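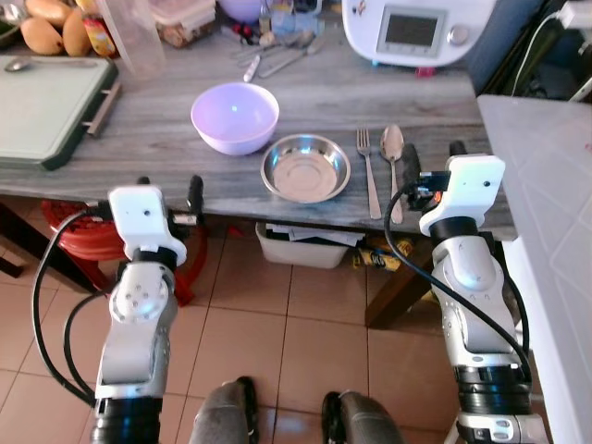
Plitis is a small table of air routes that were opened, paused or dropped at two regional airports, Rieger and Vevier, with a note of what the airline told its passengers at the time. It began as a private list kept by Daichi Iwasaki, who used to book crew travel and got tired of finding out that a flight had gone only when he tried to put someone on it. Wiebke Hinrichs joined later and brought some much-needed order. One of her first additions was the meal column, which has grown into a bit of a pet of ours. A meal counts as "full" if it would need a proper setting, the sort with a plate, a bowl and a fork and spoon laid side by side, and as "snack" if you could manage it from a napkin. Airlines often trim the food before they trim the flights, so we think it is worth having!

What is in the files

routes.csv has 200 rows, one for each change to a route. A route that was paused and then brought back has two rows, and they share a route code.

notices.csv has 110 rows, one for each public notice we could find and read in full. Not every change came with a notice, and now and then a single notice covers several changes, so please join the two files on notice_id and expect some blanks.

carriers.csv has 19 rows, one for each airline. The biggest by far in this table is Sumero, which flew from both airports and seems to have changed its mind about most things at least once. If you are counting changes per airline, do have a look at your results with Sumero left out as well.

Columns in routes.csv

route_code: our own code, made up of the two airports and a number
carrier_id: matches carriers.csv
change: opened, paused, resumed or dropped
month_told: the month the airline told the public
month_done: the month the change took effect
reason_given: the airline's own words, shortened
meal: full, snack, none or unknown
notice_id: matches notices.csv, blank if we have no notice

Reasons given

We have kept reason_given as close to the airline's wording as we could. "Commercial reasons" turns up a great deal and can mean almost anything – fuel, fares, trouble getting ticket money out of the country, a plane needed elsewhere. We have not tried to guess. Daichi did once make a column of his own guesses, and it was good fun to read, but it is not part of this release.
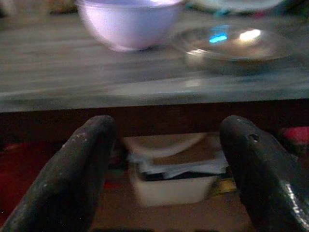
Month_told and month_done are the two columns people write to us about most, and they are also the ones we have corrected most often. Anything that is handled a lot gets marked in the places where it does its work. The months have been picked at over and over, while carrier_id is as smooth as the day it was typed. Every corrected month has a short line in changes.txt saying what it was before and which notice made us change it.

Known problems

In nine rows the change came before the notice, at least on paper. We have checked them and they stand. Some were simply announced late, and a couple come down to an airline dating its letter by the day it was printed.

Rows for March are a little heavy, as both airports switch to their summer timetable at the end of that month and a good many changes are bundled together then. Seasonal routes that stop every winter as planned are left out altogether. We argued over this for longer than either of us would like to admit.

The meal column is the weakest. It rests on old booking pages and menus, and "unknown" is the commonest value for Vevier. If you have a shoebox of old menu cards, Wiebke would be delighted to hear from you.

Using the data

You are welcome to use, copy and change the files for any purpose. Please name Plitis and say which version you used. This one is dated 2023-01-17, and the earlier versions are in the folder called old, with their mistakes left in so that older work can still be checked.

Corrections are best sent with a copy of the notice itself. We read everything, though Daichi is quicker to answer about Rieger and Wiebke about Vevier.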